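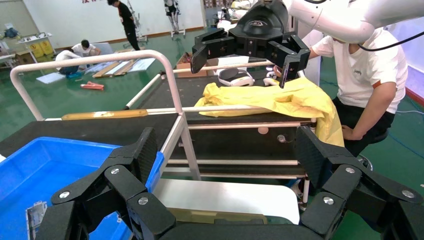 *Two grippers at a black-topped work table, with a yellow cloth on the table.*

**BRESVILLE, 23 August 2022** – Tinwood has finished the first full service of its two-armed sorting station, and the crew that looks after it is publishing its setup notes for other shops to use.

The station, called Filum, handles cloth and small metal parts at the same table. Switching between the two used to eat up most of a morning. With the new routine, one person can do the changeover in almost 7 minutes.

"I love this job, but I did not love that morning," said Roswitha Fankhauser, who leads the maintenance crew. "Now we check the finger joints, run the open and close cycle five times, set the bin against its mark and go. It's a great feeling when both sides close evenly on the first try!"

The service covered the pivot screws on each finger, the cable runs along the arms and the grip pads. The crew found that a cable tied too tightly near the wrist was tugging on the gripper at full reach. They gave it more slack and moved the tie farther back – a small fix, and the arm has tracked well ever since.
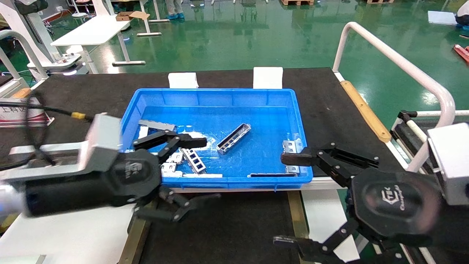

**How often do the pivot screws need checking?**
Once a week on a station running two shifts, and again after any hard contact with the table or a tray. Mark each screw head with a paint pen so a turned one shows up quickly.

Fedoruk, the local repair shop that supplied spare pads and links for the service, helped write the section on worn pads. Vignesh Poojary of Fedoruk suggests cleaning them with a dry brush before deciding to replace them. Lint from cloth work packs into the pattern and can make a good pad slip like an old one.

The notes also explain how to re-teach the pick height when a bin is swapped. Leilani Lindqvist wrote that part after three evenings of trial runs, and it includes the settings she threw out along the way.

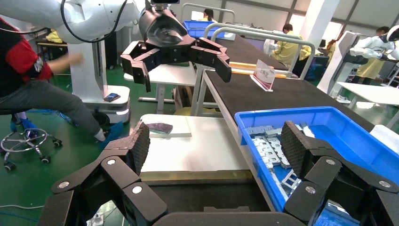
*Silver metal parts fill a blue bin beside a white board on the work table.*

A second set of notes, on wrist camera alignment, is planned for December. Shops that want the current set can ask for Miroslava Marchuk at the Tinwood front desk in Bresville.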